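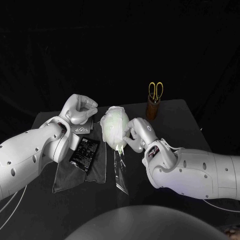

Balloon work on hold after grip fault

Our neighbors at the Prenance workshop in Fallthorpe have had a trying couple of weeks, and we wish them well with it. Their two-armed robot has been learning to do careful things around a balloon, which is slow going at the best of times, and on run 378 the right hand let go of a blade when it had been told to hold on.

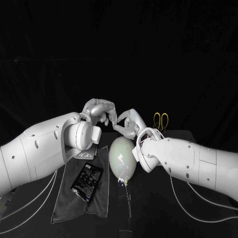

Page 2

The blade landed on the table and no one was hurt, we're very glad to say – everyone was standing well back. Mahlet Ayele, who runs the bench, stopped all work that same afternoon and sent the hand's logs to Zakharchenko, the Biststead firm that looks after the finger motors.

"I'd rather lose 100 balloons than have one sharp thing go where it shouldn't," she told us.

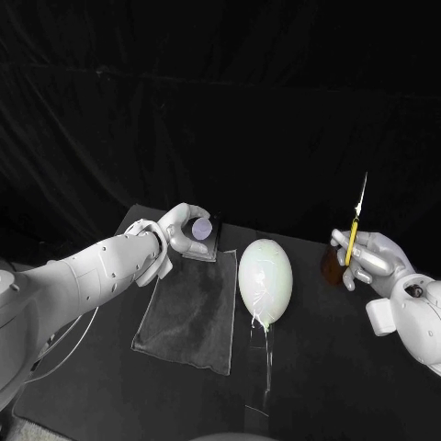 What happens next

Zakharchenko suspects a finger sensor that was last changed in May, and a new one is on its way. Until it has been fitted and has come through 99 test grips without a slip, the hands will be kept to soft items only – no scalpel and no scissors. 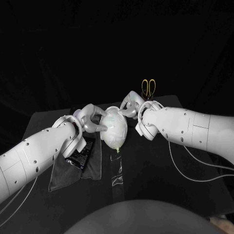
Both hands on the wrapped bundle, Prenance workshop, Fallthorpe.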